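Speaker notes – Grasp point selection on printed fabric
Talk for the May lab day, 13 minutes plus questions

Slide 1. Title

Say hello, say which group. Mention that the talk covers one narrow result from the Rafferty project and that the full write-up is on the shared drive. Skip the funding slide unless the chair asks for it.

Slide 2. The problem

Picking up a piece of cloth from a table is two jobs. The arm has to find a spot where the fabric will bunch between the fingers, and then it has to close on that spot without sliding over the top. Most of our earlier work was on the second job. This talk is about the first.

The old picker, Milo, looks at the wrist camera picture and scores each patch for how likely it is to be a fold or a ridge. On plain towels that works well enough. On printed fabric it gets fooled. A dark line in the print looks a lot like the shadow beside a wrinkle, and a patch of soft colour can look like a raised bit catching the light.

Pause here. People who work on rigid parts usually want to know why we don't use depth. Answer: we do, from the overhead camera, but at the last stretch before contact the fingers and wrist block its view. The wrist camera is what's left.

Slide 3. What the wrist camera sees

Leave this one up for a while. Point to the gap between the two fingertips first, then go out to the print. The flat cloth has lines running in every direction, some dense and some faint, and the scorer has to treat all of them as nothing. 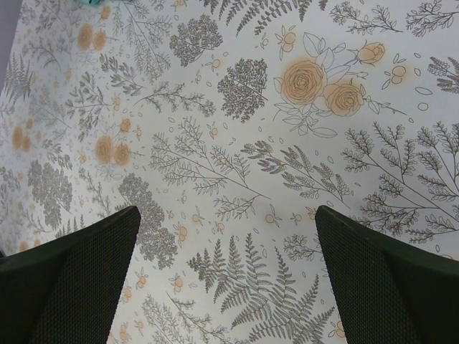
Wrist camera view over the botanical print, with the fern between the fingers.

The fern is the useful part to talk about. Its fronds are long, have serrated edges and spread out across the very area where we'd like to pinch. The roses are a different sort of trouble, with tight spirals that the old scorer tends to read as a small peak in the cloth. Ask the room where they would pinch. Take one or two answers and move on.

Slide 4. Method

We kept the Milo network and changed what it was trained on. The base set was plain cloth, with folds labelled by hand. For the new version, Drarnov, we took those same pictures and laid printed patterns over them in software, bending each pattern to follow the folds. The labels stay where they were. The network sees one wrinkle under many different prints and has to give the same answer each time.

We used 200 patterns. Flowers and leaves made up a good share of them, then checks, stripes and lettering. The test fabrics were held out of training entirely.

There is one extra term in the loss. It compares the score map for the plain version with the score map for the printed version and penalises the difference. It's a simple term and it did more than we expected – see slide 6.

Slide 5. Test set-up

Each fabric got 50 tries with each picker. Same arm, same fingers, same closing force. Between tries the cloth was lifted, dropped and roughly spread by hand. We counted a grasp as good if the cloth came up and stayed up for five seconds.

Be clear that the spreading was done by people and varies. We alternated the two pickers try by try so that neither one got the easier half of the session.

Slide 6. Results

Walk through the bar chart left to right. On plain fabric the two are level. On stripes Drarnov is a bit ahead. On the floral prints the gap is widest, and that's where the old picker closed on flat cloth most often.

Without the extra loss term, nearly all of the gain on florals goes away. With the term but only checks and stripes in training, some of it stays.

Slide 7. What still goes wrong

Cloth that is truly flat. If there is no fold anywhere in view, Drarnov gives low scores everywhere and the arm waits. The fix for now is a push with one finger to make a ridge, then a second look. It works but it is slow.

Sheer fabric and sequins are both bad. We have only tried a few pieces.

Slide 8. Next

Move the training code over to the Plondasberg cluster. Try the same picker on two layers of cloth. Release the pattern overlay tool – the licence is being sorted out, so don't promise a month.

Leave slide 3 on the screen for questions.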